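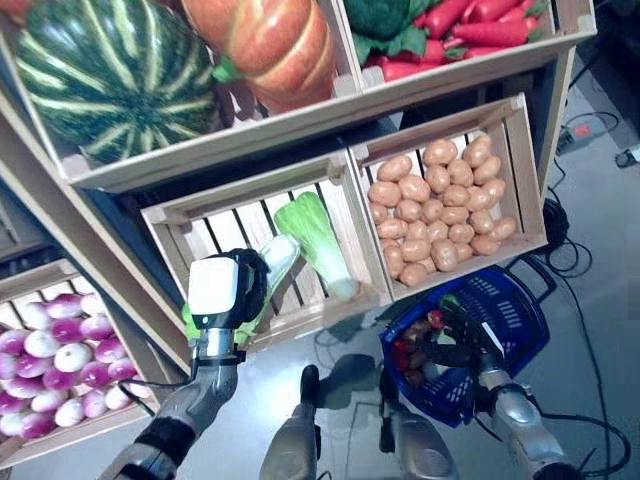 Greens in one hand, basket in the other, at the Sterninia club.

Plumik crate stand and play veg: our verdict
By Gemma Fothergill, August 2024
46 shares | 9 comments

We bought the Plumik stand for our student shopping project, where the robot picks veg off a greengrocer's display and puts it in a basket. Five slatted crates, stacked and tilted forwards, and I love it! The tilt means the hand can come in from the front (our old flat shelf was a nightmare for that).

The veg is a mixed bag. The napa cabbage and the carrots are brilliant, big and easy to grab. The potatoes are lovely to look at but so tightly heaped that Trinidad Bravo, who writes our grasping code, has started muttering at them. I'd take half out. The turnips are nearly as bad.

Grumbles? The slats throw dark stripes that confused our vision code all through February, and it cost us 20 quid to post. Still, if your club is doing anything with shopping, get one. The blue basket is our own, by the way.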